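Session 4: Parallel linkage grippers for the home build
Gastdale Shared Workshop, course notes, R. Salgado
Revised 12/03/2018

4.1 Linkage

Each finger is carried on a parallel four-bar linkage. If opposite links are equal in length between pivot centers, the pad stays parallel to its starting position through the full stroke. An error at one pivot shows up as toe-in at the pad. Drill both links of a pair clamped together.

Pivot screws should turn freely with no side play. Tighten until the link binds, then back off until it drops under its own weight. Use thread lock on the nut only.

4.2 Pads

Pads must be softer than the object or shaped to spread the load. For round fruit, a flat pad touches over a small area at first, and the area grows as the rubber gives. Grip force F at each pad must satisfy

2 × mu × F > m × g

where mu is the friction coefficient between pad and peel. Measure mu with the tilt board from Session 2. Do not take it from a table.

4.3 Log format

Record pad opening, object mass and result for each grasp. Ida Wegener's script expects one line per grasp and rejects files of more than 1,000 lines. Start a new file for each object type.

4.4 Before next session

Complete 10 grasps on one kind of fruit with a stem. Approach from above with the stem between the fingers, close on the widest part, and lift clear of the tray wall before moving sideways. 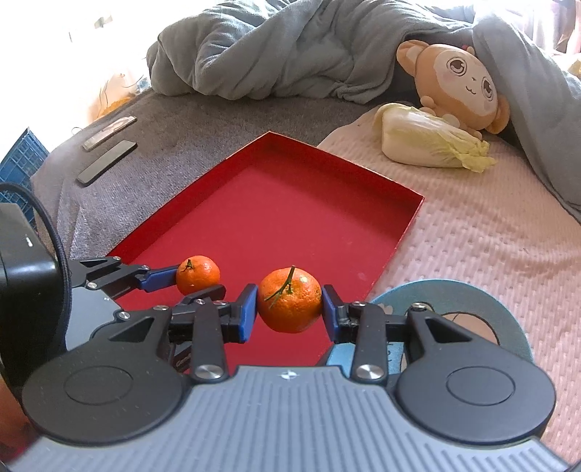
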